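4. Handling and Storage of Small Parts in Volunteer-Run Repair Workshops

4.1 Setting

The two workshops are in Urnell and Felville, both older towns with one main street and a rail line that used to matter more than it does. Urnell runs out of the back half of a former seed store. Felville has the old scout hall, shared with a quilting group and, in winter, a seniors' lunch. Both mend household goods and small machinery for whoever walks in: mowers, sewing machines, mixers, hand drills, the odd bread maker. No charge for labour at either site. Parts at cost if there is a cost.

We were interested in what happens to an object once it has been taken apart and can't be put back together the same day. This is the ordinary case. A mower comes in, the gearbox is opened, something in it is worn, and the replacement has to be found, begged or made. In the meantime the machine exists as a body on a shelf and a set of pieces somewhere else. The literature on community repair has a good deal to say on motivation, on skill-sharing, on the social side (tea gets a lot of attention), and much less on the somewhere else.

Section 3 gave the interview method. Here we draw mostly on the field notes and on the job books, which both sites keep on paper. The Urnell book has 500 entries for the period, the Felville book 200. Felville opens fewer hours and turns away petrol engines, so the difference says nothing on its own about how busy people are while the doors are open.

4.2 Where the parts go

Practice at Urnell follows from its one long bench. Jobs are worked side by side and each gets a container, and the container travels with the job. Ice cream tubs, cake tins, takeaway boxes, whatever came from home. Lids are disliked. A lid means the contents have to be remembered or written down, and the mender who took the thing apart is often not the one who finishes it. "If I can see it I know what I'm up to," one of the regulars told us, and variants of this came up in most of the Urnell interviews.

Labels are masking tape with the job number. Tape falls off in the cold months. We have several notes on containers found without tape in June and the conversations that followed, which were long, and good-humoured on the whole. Identification in these cases went by the parts themselves. A cam from a certain make of sewing machine is recognised on sight by at least three people at Urnell and argued over by a fourth.

Felville does it differently. Parts go into drawers, the drawers are numbered, and the number is entered in the book beside the owner's name. The system was set up by a retired parts clerk who had worked that way all his life and saw no reason to change. It's tidy. It is also slower at the start of a session, with people queueing at the cabinet, and menders who came across from Urnell complained of it. Two of them kept a private tub under the bench anyway. The clerk knew, and let it go.

Kong (working notes) has suggested calling the first arrangement open holding and the second indexed holding, and we follow him here. The terms are not meant to rank them. Under open holding the memory of the job is carried in the look of the container; under indexed holding it is carried in the book. Each fails in its own way. Tubs get knocked, merged, borrowed from. Drawers get forgotten, and at Felville we found drawers whose entries had been struck through long before, contents still inside.

4.3 Sizes of things

What counts as small turned out to matter more than we expected when the coding frame was drawn up. Menders at both sites sort by a loose three-way division. There are bits (screws, washers, circlips, springs), there are parts (gears, shafts, bearings, brushes), and there is the body. Bits are treated as replaceable even where they aren't. A lost circlip is met with a shrug and a dig through the spares jar. Parts are looked after. The body is mostly in the way.

Trouble comes at the boundary. A pin or short shaft can be either, depending who is talking, and it is these that go missing. Srisuk raised this early in the Felville visits and kept a seperate page for it. In her reading the pin gets handled as a bit while the machine is coming apart and becomes a part again only when somebody tries to put it back together and can't. The spares jar is no help then. Several jobs at both sites stalled at exactly this point, and in the job books the entries just say "waiting" with no word on for what.

One response, seen at both places, is to use a container far too big for its contents. Newcomers find it wasteful. The older hands prefer it - a couple of pieces on a wide flat floor with walls round them are easily seen and can't roll off the bench, and a hand fits in without tipping anything. Figure 4 gives the general idea, gear and small part together in the one open bin.
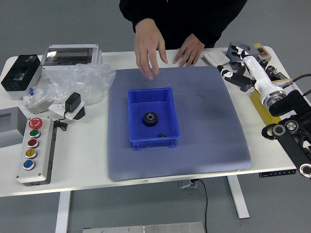
Figure 4. Open holding: a spur gear and a small black cylindrical part in a blue plastic bin on a textured mat.

Bench space is the limit on this. At Urnell, with mower season on, big containers are given up first and the jobs get squeezed back down into tins. Losses as recorded in the book bunch in the same stretch, though so does everything else, and we wouldn't lean on it.

4.4 Handing over

The job changes hands more often than the owners think. Owners speak of "the fellow who's doing my mixer". There is usually no such fellow. At Urnell a job may be opened by one person, diagnosed by another over a cuppa and closed by whoever is in when the replacement turns up. Handover is done by standing at the container and pointing. Very little is written. We recorded 40 handovers across the two sites and in the Urnell ones the container was almost always tilted, stirred or picked through while the talk went on, so that the parts served as a kind of agenda: this one's fine, this one's had it, don't know what this is.

At Felville the book is opened first. The talk is shorter and the drawer sometimes isn't looked into at all until the newcomer is on their own with it. Questions then get shouted across the hall. The quilters, if in, have been known to answer.

We had thought the indexed arrangement would support handover better, being the more explicit. The notes don't bear that out in any simple way. What the drawer number gives is certainty about whose parts these are. It gives little about what had been worked out so far, and that was what incoming menders asked for. A few at Felville had begun leaving scraps of card in with the parts, in pencil, "worn one side only" or "try bigger washer". The clerk approved of the cards and wanted them numbered.

4.5 A note on comparison with paid shops

Two paid shops, Chuensuk and Pronport, allowed short visits. Both are small, family run, mostly outdoor power equipment. We don't treat them as a control. They're useful mainly for showing that neither form of holding belongs to unpaid work as such. Chuensuk uses stacked open trays, one to a job. Pronport bags everything and staples the docket to the bag. The owner at Pronport was blunt that the bags are there for disputes with customers and don't help the mechanic at all.

Disputes were rare at the community sites, and when they came they were over time taken, not missing pieces. People who had brought a thing in for nothing seemed unwilling to make a fuss over a spring. Whether they would have felt the same with something of sentimental value is a question we can't answer from the job books; those items are entered the same as any other and only the interviews give a hint. One woman at Felville rang every week about her mother's sewing machine. Her drawer was the only one with a name on it as well as a number.

4.6 Limits

Both sites knew what we were looking at and may have tidied up, Urnell certainly did for the first visit. The field notes were taken by different people at each site, Kong mainly at Urnell and Srisuk mainly at Felville, and the Felville notes are fuller. Coding was checked on a shared subset and differences talked through, see Appendix B. The Felville cabinet was moved to the other wall partway through, which upset the queueing observations, and we've left those from after the move out of Table 3. Job book entries were transcribed as written with spelling left alone. The last transcription pass was finished on 21 Sep 2023 and later entries are not included.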